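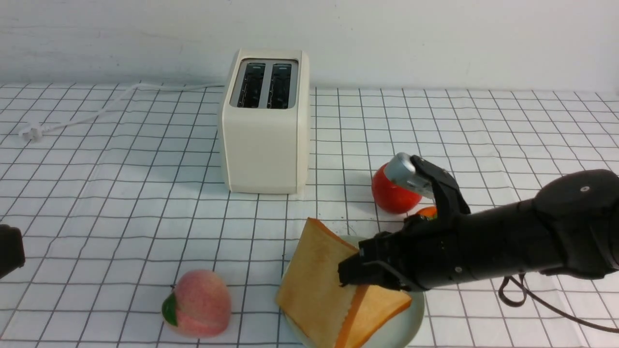
Two-slot toaster, checked cloth, plate with two slices of toast. Setting: breakfast table, plain wall.

Niltar Breakfast Table Set

Contents

499 still pictures of small breakfast layouts, with a plain text label file. The set covers toast, the plates it is served on, the toaster, the tablecloth and whatever else shares the table. Compiled by Montri Somboon. Working name during compilation was Grinska; some file headers still carry it.

Folder layout

toast/ 200 pictures, bread on a plate
table/ 129 pictures, full layout with at least one appliance
other/ the remainder, including fruit and cups
labels.txt one line per picture, tab separated

Label fields

item: toaster, plate, bread, cloth, fruit, cup, cord
state: for bread, one of plain, light, golden, dark
place: front, middle, back
cover: full, part, hidden

State is judged by the color of the flat face only. Crust is ignored. A slice with a golden face and a deep orange crust is labeled golden. Where two slices overlap, each gets its own line, and the lower one is marked cover=part if any of its face can be seen.

A toaster is labeled once, as a whole. Slots are not labeled separately. An optional fifth column gives slots as empty or filled. It is left blank where the slots cannot be seen from the front.

The cord field includes the plug. Cords lying on the cloth are labeled even when thin or close to the cloth in color. White cord on white cloth was the most frequent source of missed labels in January and was checked a second time.

Known problems

Pale plates are sometimes labeled "white" in the notes column when they have a green or gray tint. Do not use the notes column for color.

Grid lines on the checked cloth upset simple edge detection. Version 4 of the labels drops the automatic plate outlines for this reason.

Bread type is not recorded. Toasting time is not recorded.

Splits

The Lozano split keeps all pictures with the same tablecloth together. The Rarnside split is random. Results from the two should not be compared directly.

Changes

v4: plate outlines removed, cord lines rechecked
v3: slots column added
v2: "burnt" merged into dark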